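Still Waiting on the Dishes
January 15, 2021

My dishwasher was sold to me as a labor-saving device, and I suppose it is, if you leave out the scraping, the loading, the arguing about the loading, the unloading, and the part where I stand there with one lid in my hand trying to figure out what it belongs to. The machine does the middle bit. The middle bit was never what I minded.

I bring this up because I have spent most of January reading about robots that are coming to do our chores, and then looking closely at what the ones in labs and workshops are doing with their day. There is a gap. In the articles, a robot hangs up your shirts. In the workshops, a robot picks up a gear.

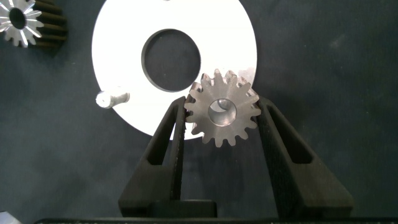

I worked for a few years at a small shop in Skestenbridge that rebuilt pumps and gearboxes, and putting a gear on a pin was the kind of thing you gave the new kid (me) so that the new kid would stop asking questions. You pick up the gear, you find the pin with the hole, it drops on. If the teeth don't want to mesh with the gear next door, you wiggle it. The whole of my training on this subject was the word "wiggle."

Try writing down what wiggling is, though. You push a little, feel where it's catching, back off, turn it a hair, push again. You do it while looking at the clock and thinking about a sandwich. Your fingertips are handling the whole job and they don't report to you unless something goes wrong. I could not tell you how hard I pushed or how far I turned anything. A robot has to be told, or has to work it out over many, many tries, and either way it has no sandwich to think about.

Then there's the hole problem. A hole and a pin that fit well are, from the machine's side, mostly a way to miss. Be off by the thickness of a playing card and the part sits on top of the pin at a tilt, looking pleased with itself. A person feels that right away. A machine that goes only by where it thinks its hand is may let go and head off to fetch the next one.

The old answer, and it's a good one, was to never let anything be in the wrong place. The Moltska line at my second job did 2,000 parts a shift and I never once saw it wonder about anything. Every part arrived in a molded tray, facing the same way, in the same spot. But somebody had to fill the trays. That was a person on a stool, and for one long winter the person on the stool was me. So when I hear that a job has been automated, my first question is where the stool went.

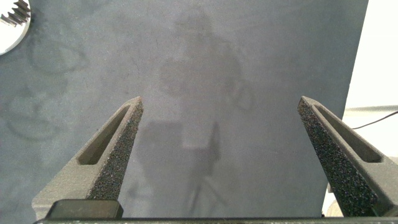
So what about the house?

A house is a place where nothing is in a tray. I just walked through my kitchen and the things I'd want handled include a wet sponge, a bag of flour with a bad clip on it, a pan with something baked on, and a drawer that only opens if you lift it first. I know about the drawer. My guests don't, and they're fairly advanced machines.

My cousin's family in Xolalpa has one of those round vacuums, and they love it, and every evening before it runs they pick up the chair cushions, the charging cords, the dog's bowl and the fringe end of the rug. It takes them longer than I spend vacuuming. I pointed this out and was told the floor had never been so tidy, which I had to admit was true.

Laundry is worse. Metal has the decency to keep its shape. A gear picked up on its left side is the same gear picked up on its right, but a fitted sheet is a different object every time you touch it, and I say this as a grown adult who has owned fitted sheets for 30 years and rolls them into a ball.
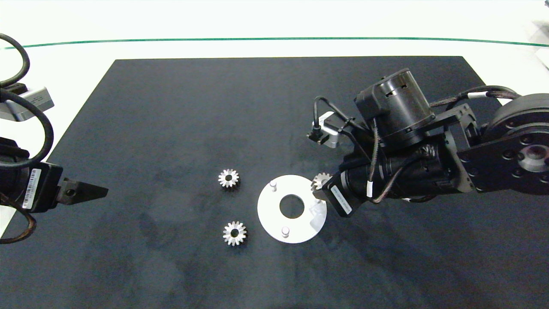
What I do find encouraging is the second arm. Most of what I do around the house takes two hands, and the off hand is usually doing something dull and necessary, like keeping the jar from spinning. For a long time the robots I saw had one arm and everything else was bolted down. Give a machine a spare hand and a bench with parts sitting out on it, no trays, and it's at least facing the same sort of problem I faced at Skestenbridge. I'd call that progress, even on days when it's slow enough that you could knit next to it.

My guess, for what a former stool-sitter's guess is worth, is that the shop floor gets there well before the kitchen does. Shops will pay for it, for one thing. A shop can also decide that the table will be flat and the light will be good and that no one is going to leave a cereal bowl in the work area. I've tried making that last rule at home.

A reader in Brarnport wrote in after my last post on this to ask what I would pay for a machine that emptied the dishwasher, only that, and nothing else. I said 2,000 dollars without thinking very hard. Then I timed myself emptying it, and I'd like to revise my offer down a bit. But it would have to know about the lids.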